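Teleoperated demonstrations on the plate cell: where things stand
Negin Asadi, simulation group, Tustgate

The plate-sealing task has moved from scripted waypoints to operator demonstrations. The change was agreed in August, and the first block of recordings is now complete. All of it was made in the simulated cell, with the operator driving the arm from a handheld controller and the physics running at real-time speed. This item covers the recording setup, the rejection rules and the two problems that cost us the most hours.

The cell follows the layout drawn up by Manolis Karras for the bench at Datotstead. The sealer, the two plate holders and the six-joint arm share one breadboard, so their relative positions are fixed in the model to the same hole pattern we use on the real bench. The sealer's tray sits just above the breadboard and the holders are beyond it, which leaves a short carry between pick and place.

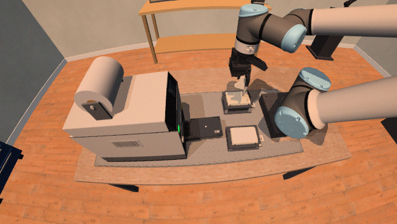 Operators command the tool, and the joints follow through the inverse kinematics solver. We tried direct joint control first. It gave smoother logs and very poor grasps, and Leonidas Zacharopoulos dropped it after two sessions. Tool control has its own cost: close to the wrist singularity a small hand motion asks for a large joint motion, and the solver's speed limit then shows up as lag. Operators learn to feel the lag and back away from it. The policy has no such sense and will copy both the approach and the hesitation, so any segment where the limiter was active is tagged in the log and left out of training.

A demonstration starts with the arm in a free pose over the bench and ends when the fingers have cleared the plate after release. The start pose is varied by hand. We had planned to randomize it in software, but the random poses put the tool in places no operator would choose, and the first seconds of each recording became a recovery exercise.
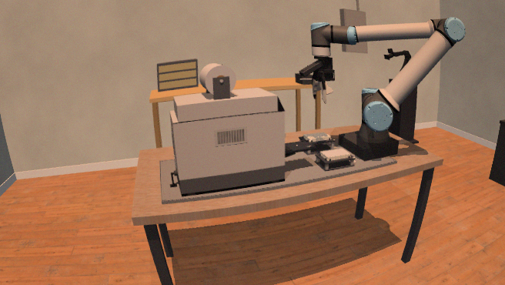 Of 800 recordings attempted, 459 passed review. The rejection rules are short. A recording is out if the plate touches the sealer housing, if the fingers close more than twice on one grasp, or if the operator pauses in mid-carry for more than 7 seconds. The last rule removed more material than expected. Most of the long pauses fell just before placement, when operators were switching between camera views to judge the height of the plate above the holder.

Styliani Chatzigeorgiou has since changed the display so that the wrist view stays open beside the overview. Operators now make the coarse approach on the overview and the last part of the descent on the wrist view, and the pauses have shortened. The wrist camera was also shifted slightly in its mount to keep more of the work area visible past the gripper body. Recordings made before the shift are stored separately - they should not be mixed with the later ones without re-rendering.

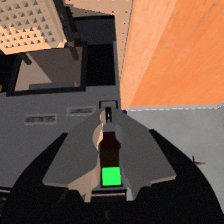 The second problem was timing. Images and joint states were stamped by different clocks in the recorder, and the offset drifted over a long session. It was small enough to miss in playback. It became plain only when Jarmo Mäkelä plotted commanded against measured tool height and found the descent leading the image by a few samples. Both streams now take their stamp from the simulation step. The older files have been corrected from the step counter, apart from 17 in which the counter was not saved. Those have been withdrawn.

Storage format is unchanged. Each recording holds the tool pose, joint positions, gripper command, both camera streams and the operator's code. Please do not edit recordings in place; write a new version and note the parent in the header. The Briser converter reads the new stamps from its current release on, while the older one will load the files without complaint and ignore the correction.

Next is a smaller set of demonstrations made by hand guiding on the Datotstead arm, using the same start and end conditions. Operators who have recorded in simulation and would like bench time should write to Manolis with their preferred shifts. Access to the reviewed set is through the Zakaria share, under the plate cell folder, and the rejection log is in the same place.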